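Prarnoma Two-Arm Cell — Set-Up and Use Guide

Section 7: Clearing a Lost Grip (Fault 353)

Revised July 23, 2019 by Abílio Macedo, Skarkon, Trarkirthorpe shop

Fault 353 is the one you'll meet first, and once you've cleared it a couple of times you'll see how well the two arms can look after each other — it's a great thing to learn properly! The controller raises it when one gripper reports a different grip from the one it was told to have, while the other arm is still working on the same part. Both arms stop. The lamp on the pendant turns amber and the program pointer stays on the line that failed.

Read this section right through before you clear your first one. Section 6 covers ordinary stops, and Section 8 covers joint overloads.

7.1 What has gone wrong

A 353 nearly always comes from one of these:

- The jaw has slipped along a smooth tube. Light plastic furniture and pipe are the usual culprits, as the wall gives a little when the jaw closes.
- The part has moved on the table cover. Plastic sheeting lets a part slide when one arm pushes and the other isn't there yet to push back.
- A gripper cable has been pulled tight by a wrist turn, and the grip signal has dropped out for a moment.
- The two arms are gripping too close together, so one jaw nudges the other.

The last one deserves a good look before you touch the pendant. With both grippers in near the same joint, a small jog on one arm goes straight into the other.

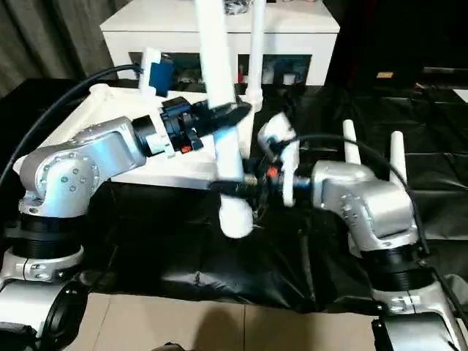 7.2 Before you reach in

CAUTION: A stopped arm is still powered. Under fault 353 the brakes are not set until you press HOLD. Keep your hands out of the space between the arms until Step 3 is done.

CAUTION: Either arm may be carrying some of the weight of the part. Don't pull the part free by hand with a jaw still closed on it.

1. Press HOLD on the pendant. Wait 10 seconds for the brakes to set. You'll hear two clicks, one from each arm, and the second can lag quite a bit behind the first.

2. Look at each gripper in turn and work out which one has the part. Go by what you see at the jaw, whatever the pendant says. The grip light reads motor current, and a jaw closed hard on nothing will light it up just as brightly.

3. Turn the key on the Gouveia safety box to SERVICE. The pendant now limits both arms to 50 mm per second.

4. Write the fault line number and the cycle count in the cell log. Ours had reached 1,259 cycles when we spotted that most of our 353s came from two lines of the same program, and we'd never have found it without the log.

Note: If an arm is still moving after you press HOLD, hit the emergency stop and go to Section 9. Don't carry on here.

7.3 Backing off one arm at a time

This is the fun part. You get to drive the arms yourself, and the trick is to pick one to be the holder and one to be the mover. The holder stays put. The mover does all the travelling. Swap them over only when the mover is clear of the part.

5. Pick the holder. If one gripper has a firm hold, it's that one. If both do, choose the arm with the shorter reach to the table.

6. Select the mover on the pendant (A is left, B is right, as seen from the operator side). Read the letter aloud. It feels silly the first time and it has saved us more than once.

7. Open the mover's jaw in small taps of the OPEN key. Watch the part while you do it. If it starts to sag or tip, stop and close the jaw again.

8. Jog the mover straight back along its own wrist line until the jaw is clear. Leave sideways moves for later. An arm reaching in front of a part hides a good share of it from you, and any upright pole or leg nearby is easy to forget when you're watching the jaw.
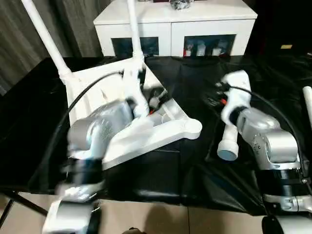

Keep checking the cable loop as the wrist comes back. It should stay slack through the whole jog and lie over the arm without hooking on anything that sticks up from the table. If it goes tight, stop, jog forward a little, and turn the wrist back the way it came.

9. Raise the mover until it is higher than the body of the part. Tall uprights still need to be given a wide berth.

10. Press LOCK A or LOCK B for the arm you have just moved. The other arm can now be selected.

Note: On older pendants LOCK is under the second menu. The software update planned for September moves it to the front screen, and we can't wait.

7.4 When only one gripper is on the part

Quite often you'll find the job half done already: one gripper at the rim, the other open and clear. A stool with its legs in the air is a good training piece for this, as the rim gives the jaw a decent edge and the seat keeps it steady on the cloth. 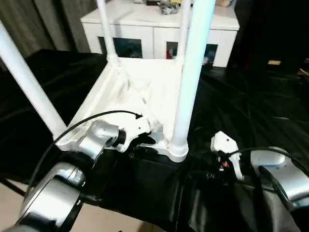 Go gently here all the same. A gripper that is pressing on an edge can push the part as well as hold it, and the moment you let go the part may spring back or slide. Support it first, with the key at SERVICE and both arms locked. Rest one gloved hand flat on the far side of the part, clear of both jaws, and have a second person work the OPEN key.

11. Open the jaw fully and confirm that the part sits on its own.

12. Take your hand away, step back behind the yellow line, and jog the arm up and out.

13. Check the jaw faces. Wipe them with a dry cloth and look for shiny patches, which mean the pad has been sliding.

CAUTION: Never use a jaw to lever a stuck part. The finger will crack before the part comes loose, and a cracked finger can let go on the very next cycle.

7.5 Restarting with loose pieces

If your program takes things apart or puts them together, the arms may stop with a separate piece in each gripper. Treat each piece as its own job. Lower and release the flat one first, as a panel is awkward to hold level and swings a long way for a small wrist turn. Then do the rod or leg. Keep the two pieces far enough apart that neither arm has to cross over the other.

14. Put every piece back at its start mark on the table.

15. Smooth the cover where a fold has bunched up under a start mark.

16. Turn the key to RUN, press CLEAR, and step through the program one line at a time until you are past the line that failed.

17. Run one full cycle at low speed. If it finishes clean, go back up to working speed and enjoy it — a two-arm handover that goes smoothly is lovely to watch!

If 353 comes back on the same line, lower the grip force for thin-walled parts or move one grip point further along. You can use up to three retries before the controller locks the program and asks for a supervisor code.
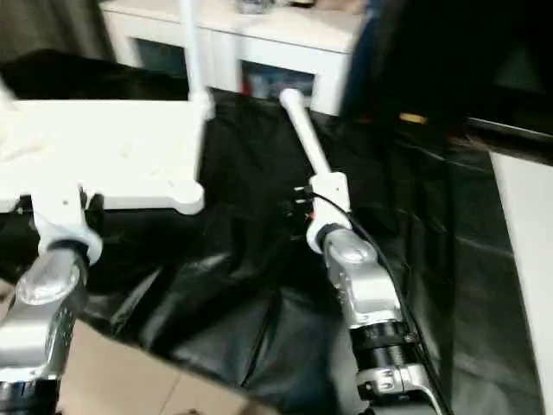 Can I clear the fault while a gripper is still holding something?

Only from the pendant, with the key at SERVICE and everyone behind the yellow line. The controller will accept CLEAR with a jaw closed, but it then takes the present grip as the new starting point. If the piece has slipped, the next move will begin from the wrong place and you'll most likely get a second 353. Set the piece down, open the jaw, and clear the fault after that.

Spare jaw pads and cable clips are listed in Section 12.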